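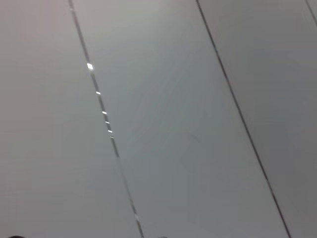 Unit 7. Automation in the packing hall: tasks, roles and workload

A work cell is usually drawn on paper as a floor plan: footprint, reach, walkway, conveyor. The plan is a poor guide to what changes for the people who work there, because most of the change takes place in the order of tasks and in who is allowed to decide what. Surroundings enter the analysis as well. A plain grey ceiling divided into long panels by dark seams gives a wrist camera very little to work with apart from the seams themselves, and small white highlights of the kind strung along one of them are a standard source of false edges in simple image processing. Whoever tends a camera-guided cell has to learn to think about such surfaces. Before automation, the same person had no reason to look up.

7.1 The case

The running case for this unit is the packing hall at Didel, a distributor of small household parts. The hall ran two manual packing lines until the company installed a camera-guided arm on one of them. The arm was supplied by Sideo, and integration was done by Wong. The second line was left manual and serves as the comparison in the exercises.

The automated line handles up to 3,000 picks per shift. The figure refers to completed picks, including those finished by an operator after the arm has handed over. Students regularly read it as a machine rate and get the workload calculation in 7.4 wrong as a result.

7.2 Task inventory before and after

A task inventory lists what is done, by whom, and what triggers it. Machine tasks and human tasks go into one list in order of occurrence.

Before: fetch tote, read pick slip, pick part, check part against slip, place in carton, add filler, close, label, push to conveyor. All nine tasks were done by the packer. The trigger for each was the end of the previous one.

After: the arm picks and places. The packer loads totes, adds filler, closes and labels. New tasks: clear a refused pick, confirm a doubtful part on the screen, wipe the camera cover at the start of the shift, restart after a stop, enter a reason code.

Note that the check against the slip has no single owner in the second list. The arm checks the barcode when it can see it. The packer checks when the arm asks. Between the two lies a class of parts that nobody has been told to check, and in the first weeks most wrong shipments came from this class. Wong later added a rule in software. The inventory should have shown the gap at the design stage.

7.3 Allocation of decisions

Three levels are used in this course.

Level A: the machine decides and acts, the operator is informed.
Level B: the machine proposes, the operator confirms.
Level C: the operator decides, the machine waits.

Didel started with nearly everything at level B. Esther Simiyu, the shift lead, kept a written log and found that packers were confirming proposals without looking at the part. This is expected behavior. When a proposal is nearly always right, confirmation turns into a key press – the check exists in the procedure and has no effect on the result. Common parts were moved to level A, and parts that looked alike were moved to level C. The number of confirmations fell and the time spent on each rose.

Level C costs throughput. The cost should be stated openly in the design document, otherwise it reappears later as pressure on the operator.

7.4 Workload

Count interruptions as well as minutes. A refused pick takes a few seconds to clear, but the packer has to put down the carton, walk to the cell and return. For the exercise, use a shift with 500 refused picks and the walking distance given on the sheet. Then repeat the calculation with the screen moved to the packing bench.

Brayan Betancur, who had packed on the line before the change, described the new job as "less lifting, more being called." Both halves can be measured. Lifting is covered by the standard tables. For being called, use the number of interruptions per hour and the longest period without one. The longest period matters: carton closing needs an unbroken stretch of work, and errors in labeling cluster where that stretch is missing.

7.5 Skills and pay grade

The new tasks need knowledge the old grade description did not mention:

reading the stop codes
telling a dirty camera cover from a lighting fault
knowing when a restart is permitted and when maintenance must be called
judging whether a surface in view is likely to reflect

Training at Didel was given in two sessions by Tetsuya Kikuchi of Wong. Attendance was complete, but the material covered only the first and third items. The other two were picked up at the cell and passed from one packer to another, in somewhat different versions. Fatima Visser, from the works council, collected the versions in April and used them to argue for a revised grade. Her list is the best single document on what the job consists of. It was not written by the project team.

For the purposes of this course: if a skill is needed to keep the line running, it belongs in the job description, whether or not a training slide exists for it.

7.6 Acceptance

Acceptance tests normally cover the machine. The Didel test measured cycle time, pick success and emergency stop. It was run by Sideo technicians, who knew the stop codes by heart. A second test with regular packers gave a longer recovery time after each stop. Use the second value in all planning.

Exercises

1. Write the combined task inventory for the automated line. Mark every task that has no single owner.
2. Assign a level (A, B or C) to each decision in the inventory and give the cost of each level C assignment in seconds per shift.
3. Complete the workload calculation in 7.4 for both screen positions.
4. Draft a half-page job description for the packer on the automated line. Do not use the words "support" or "assist."

Reading: Huamán, F., course notes on task analysis, chapter 2. The Uva worksheet is needed for exercise 3 and can be copied from the shared folder. Bring the completed inventory to the next session – the group discussion starts from it.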